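Search
Search stories
Go

The Rack

Bethel had the apartment for a month before she bought anything to put in it. The deposit took most of what she had, and the rest went to a mattress and a brown table the last tenant sold her for 92 dollars.

In January her uncle Berhanu came up by bus with a box on his knees. He put it down inside the door and looked around for a chair. She gave him the windowsill.

"Your mother sent dishes," he said.

"I have a dish."

He opened the box anyway. There was a black wire rack in it, and a white mug with the barcode label still on, and some other things rolled in newspaper. He set the rack on the table and laid the mug in it on its side.

"You stand them up so they drain," Bethel said.

"It's a new mug. There's nothing to drain."
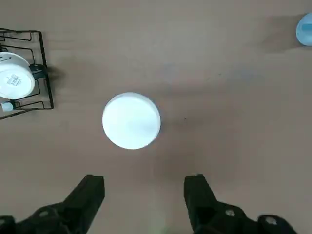

She filled the pan for tea. He told her about the shop on Pillai Street, which had been sold to a man named Sundaram for less than it was worth, and about her mother's knees. He did not mention the 4,000 dollars. He had lent it to her father, and her father had died owing it, and since then Berhanu had never once come to see them without carrying something.

She had meant to bring it up herself. She had 200 in an envelope in her coat – it was supposed to be a start.

"Uncle," she said.

"Is that water boiling?"

It wasn't, but she got up and looked. When she came back he was moving the mug along the wires, one slot and then the next, trying to find where it sat best. 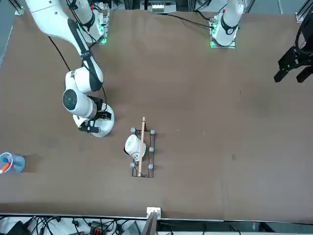 Hafiz Raju

"That's fine there," she said.

"It rolls."

"It's fine."

He took his hand away and the mug stayed. They drank the tea, he from the dish and she from a jar, because neither of them wanted to peel the label off.

His bus was at six. She walked him down, and at the corner she put the envelope in his pocket while he was looking for the light to change. He felt it. She saw his arm go stiff.

"Your mother will ask about the rack," he said.

"Tell her I use it every day."

He nodded and crossed with the others. He kept his hand in the pocket all the way over.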